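Likgate Two mobile manipulator: a long-term review

2018-08-21
Reviewed by Gudrun Aasen

The Likgate Two is a single-arm manipulator on a wheeled base, sold to canteens, laundries and small workshops as a general helper. Hatham, who distribute it here, lent us a unit in February. It has since spent most of its time in a staff canteen kitchen, with a shorter spell on the packing bench at Flinavmont. The question was a narrow one: can it take over a chore completely, so that a person can stop thinking about it?

Setting up

The base arrives assembled. Fitting the arm and levelling the column took two people an afternoon. Mapping the canteen was quick, but the map is only good for driving. Every cupboard, shelf and drawer the arm is meant to use must be taught separately by guiding the wrist by hand and saving the positions. The manual is thin here. It covers hinged doors and pull-out drawers in detail and gives sliding doors one paragraph.

Bowls

We logged 274 attempts at one task: open the cupboard, take out a bowl, place it on the counter, close the cupboard. Lifting a single bowl standing clear of its neighbours is reliable. The rim gives the fingers a definite edge and the grip force is well judged. Nothing was broken in this part of the test.

Nested stacks are another matter. The fingers tend to take two bowls together, and the force sensor does not notice the extra weight until the arm is already moving. The software then stops and asks for help. A stack that reaches close to the top of the compartment is worse, as the wrist needs clearance above the rim and will refuse the approach if it calculates that there is none. Lowering the stack cures this at the cost of storage space.

Clear plastic is the weakest point. The depth camera often reads through the wall of a storage box and reports the contents as reachable. The arm then touches the box, stops safely and retries from the same angle. After 30 such stops we took boxed crockery off its list.

Doors

The arm can push a sliding door along its track once the start and end positions are saved. If someone has left the door part open, it has to find the leading edge first, and on a pale ribbed surface it is slow to do so. Frøydis Westerberg, who runs the kitchen, put a strip of matt tape on her doors, which helped more than the last software update did.

Speed and noise

A clean cycle takes 27 seconds with the door already open. A person does it in a fraction of that while talking. Noise is low, apart from a whine from the base when it turns on tile.

Against the Hellström

The Hellström arm we tried previously is faster and copes better with stacks, but it is bolted down. For one fixed station on a packing bench I would still choose it. The Likgate earns its price only where the work is spread over several places and none of it is urgent.

Verdict

It will fetch single items from open shelving all day. It will not run a crockery cupboard unattended. Buyers should budget for a person nearby and for some rearranging of shelves. Hatham's service was prompt on both occasions we called, and replacement finger pads are cheap. 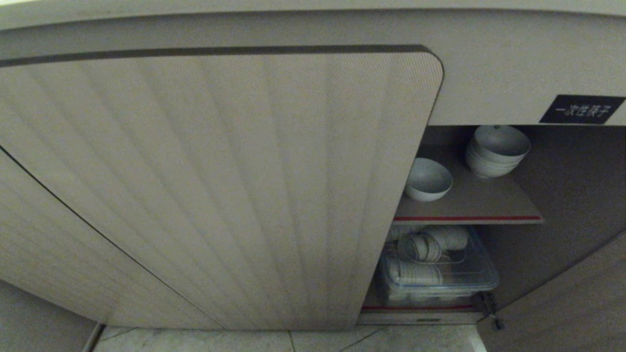

We are keeping the unit through the winter to test the wider gripper, which has longer fingers and a separate sensor in each. If it can separate nested bowls without help, the section on stacks will be rewritten.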